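7 July 2021

Rain gauge read 13 mm at 0700, emptied and reset. Barometer steady overnight, then a slow fall from mid-morning. Wind light from the southwest.

Replaced the float switch on the Joltham sump. The old one was sticking at the low position and the pump ran dry twice in December. New cut-in set 12 cm above the intake. Hour meter at 1,612, up 338 from the last service. Greased the upper bearing, left the lower one alone.

Cempaka Santoso phoned about the drainage survey. She wants levels along the east ditch before the Bellby end is cleared. Told her I would run the line next week if the ground firms up.
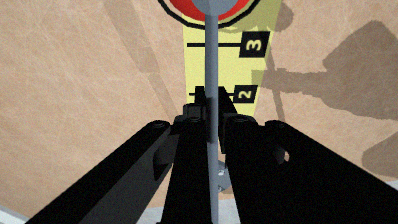 Checked the outfall after lunch. Silt is up to the second course of brick and the flap no longer seats fully. Needs digging out by hand. Ordered a new hinge pin and two washers.

Bed at 2200. Barometer still falling.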